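**Ticket 888 - kitchen studio, Ulthorpe - lights dip and the sockets trip**
Status: open, waiting on part
Raised by: Iona Geddes
Picked up by: Velimir Milošević

**Tuesday, 08:40**
Iona rang before I'd got my coat off. Lights over the big table dim for a second or two, then the socket circuit goes. Third time since the start of December. Resetting it works, for a bit. She's lost one morning booking over it already and wants it sorted before the next.

**09:25**
On site. Board is a Kestetti, the older type with the grey cover. Label inside says ring 2 feeds the table sockets AND the back wall. Label is wrong, back wall is on ring 3. Relabelled.

Lights are on their own breaker, so they shouldn't care what the sockets do. They do care. Suspect a shared neutral somewhere.

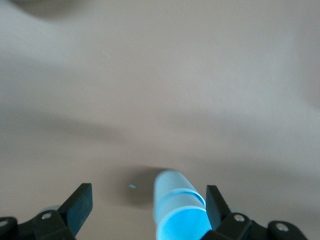
**10:10**
Tried the usual:

- everything unplugged, breaker on - holds
- kettle only - holds
- kettle plus small oven - holds, lights flicker
- kettle, oven and dishwasher - trips after nearly 300 seconds

Not instant, so not a dead short. Swapped the dishwasher onto ring 3 with an extension and ran the same again. Held for the whole cycle. Lights still flickerd when the oven came on though.

**11:05**
Rang Ankica Tomić, she did the rewire for Pavlović before the current lot moved in. She remembers a junction box above the ceiling tiles that was meant to be temporary. Doesn't remember which tile. Thanks Ankica.

**11:50**
Found it. Fourth tile I lifted. Neutral for the lights is joined to ring 2 neutral with a connector block, one screw not biting at all. Discoloured on that side. Isolated the lot, cut back to clean copper, remade it in a proper box. Lights now steady with oven on.
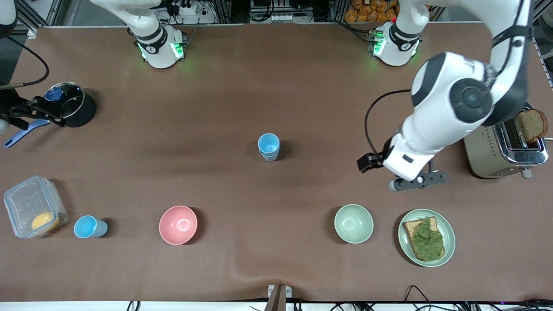
**13:15**
Lunch, then insulation test on ring 2. Fine on all legs. Dishwasher on its own is not great, leakage is high once the heater starts. So two faults, not one. Explains why the first visit (ticket 772, Yevhen) found nothing, he only tested with the appliances off.

**13:40**
Told Iona:

1. dishwasher stays unplugged till the element is changed
2. oven and kettle OK together
3. if it trips again DON'T just reset, note the time and what was on

**14:20**
Element ordered from Purkov, their part no. ends 400. They say Friday, could be later. Živko Golob to fit as I'm off.

Still to do: split the two neutrals properly at the board, needs the power off for a couple of hours so has to be an evening. Iona checking dates. Leaving the ticket open till thats done.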